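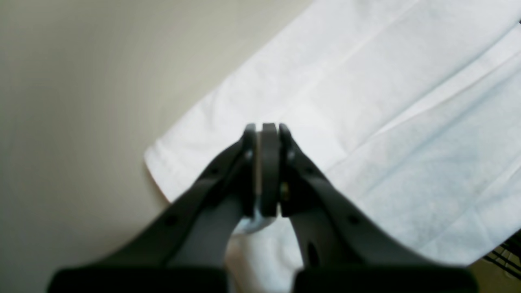 The Brolline open day is a yearly public demonstration of household robots held at the Brolline works in Ochoa. It takes place on a Saturday in September and is best known for its cloth-handling sessions, in which a two-fingered gripper is set to work on towels and sheets.

Format

Visitors are let in by timed ticket, and the most recent event drew 2,663 people. The main session lasts 143 minutes, with the robot, sold under the name Trustier, working on one item at a time. Staff lay out each item beforehand and may step in between attempts. Printed programs have described the machine as working "on its own" - a phrase that does not cover either of these steps.

Claims and criticism

Brolline says that Trustier completed 827 folds in the weeks before the event. It has not said how many were tried, what kinds of cloth were used, or what it counts as a fold. The trade newsletter Fullell noted that gripping a single corner is a much smaller task than putting away a load of laundry, and that the program treated the two as nearly the same thing. It also complained that visitors could not bring their own items.

The company replied that the open day is meant to show work in progress. Its sales leaflet, handed out at the exit, lists cloth folding as a finished feature.

Later events

A longer session with 5 robots was announced for the next open day. No test results have been published.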